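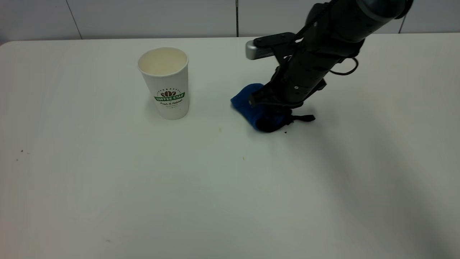
4. Setting up a creditor claims file in Galto

Read section 3 first if you haven't made your user login. This part covers opening a new insolvency matter, loading the creditor list and sending the first notices. Allow 40 minutes the first time. Less once you've done a few.

Before you start

Have these handy:
Court or estate file number
Date of bankruptcy or proposal
Creditor list in CSV (not XLSX, Galto will choke on it)
Trustee's licence number

4.1 Open the matter

1. Log in. Go to Matters, then New.
2. Pick the matter type. Bankruptcy, Proposal or Receivership. Can't be changed later without an admin.
3. Type the debtor's legal name exactly as it is on the filing. Trade names go in the second box.
4. Enter the file number. No dashes, no spaces.
5. Enter the date of bankruptcy. All the claim deadlines run off this date so check it twice.
6. Hit Save. Matter shows as Draft.

Note: Draft matters don't show up in anyone else's list. If a colleague can't see it, that's why.

4.2 Load the creditors

1. Open the matter, click Creditors, then Import.
2. Choose your CSV. Limit is 2,000 rows per file. Bigger list, split it.
3. Match the columns. Name, address, amount and class are required. Everything else optional.
4. Run the check. Rows in red have to be fixed, rows in yellow are only warnings.
5. Click Accept.

Amounts: dollars and cents, no dollar sign. Foreign currency claims need to be converted first, at the rate on the date of bankruptcy. Galto does not convert for you.

Class: S for secured, P for preferred, U for unsecured. A creditor with a part-secured claim gets 2 rows, one S and one U, same name on both. Don't lump them together, the voting totals will be wrong and you'll be redoing them at the meeting.

CAUTION: Importing the same file twice makes duplicate creditors. There's no undo. You have to delete them one by one.

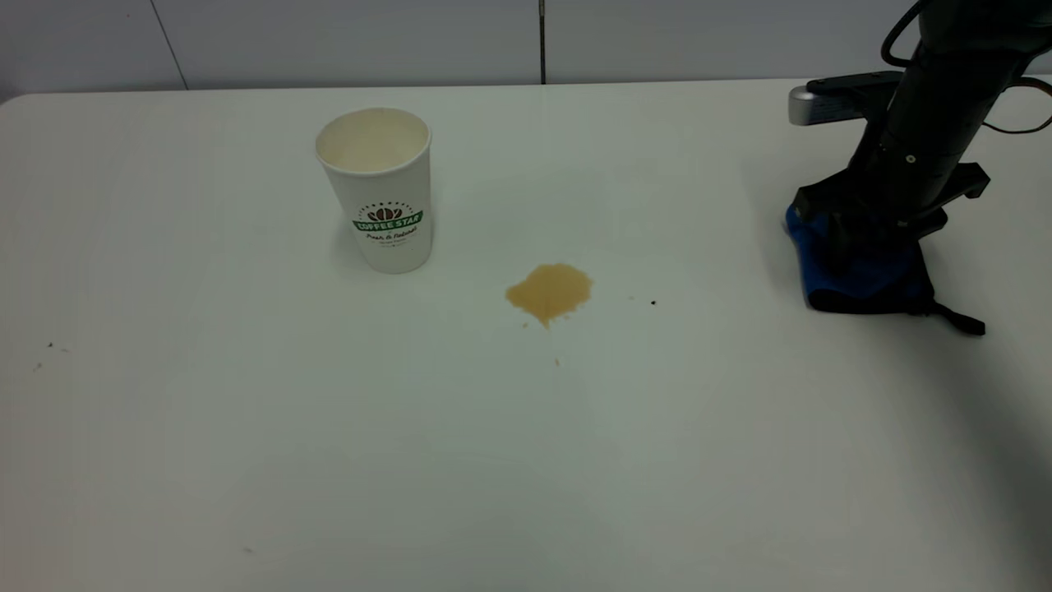

4.3 Send the notices

1. Click Notices, then Build.
2. Pick a template. The Wirnness set is the default. If your office has its own letterhead it'll be under Custom.
3. Preview at least one secured and one unsecured letter. Check the postal codes and the deadline.
4. Choose Mail, Email or Both. Email only works for creditors who have consented, the rest drop to Mail automaticly.
5. Click Release. Matter goes from Draft to Active.

You then have 15 minutes to recall the batch. After that it's gone to the mail house.

CAUTION: Release locks the date of bankruptcy. Wrong date means a new matter and new notices.

4.4 Logging claims as they come in

1. Find the creditor. Click Add proof.
2. Attach the signed form and any backup (invoices, security agreement, judgment).
3. Enter the amount claimed. Leave Amount Allowed blank until someone has reviewed it.
4. Set status to Received.

Late claims: log them anyway, tick Late. Do not refuse at the counter.

Disallowing a claim is in section 6. Needs a reviewer's sign off and written reasons, you can't do it from this screen.

4.5 Common problems

Import stuck at the check step. Usualy an accent or a stray comma in the address. Put the address in quotes and try again.

Voting total doesn't match the claims total. Look for related parties. They get counted differently on some votes.

Release button greyed out. Licence number missing under Matter Details.

Old Mohmand files. These don't import directly. Export to CSV from Mohmand, then delete the first header line.

Offices on the Idavton server: same steps, but the Notices tab is under Documents.

Questions on this section to Magdolna Somogyi, practice support. Include the file number. Screenshots help.

Section last updated December 4, 2018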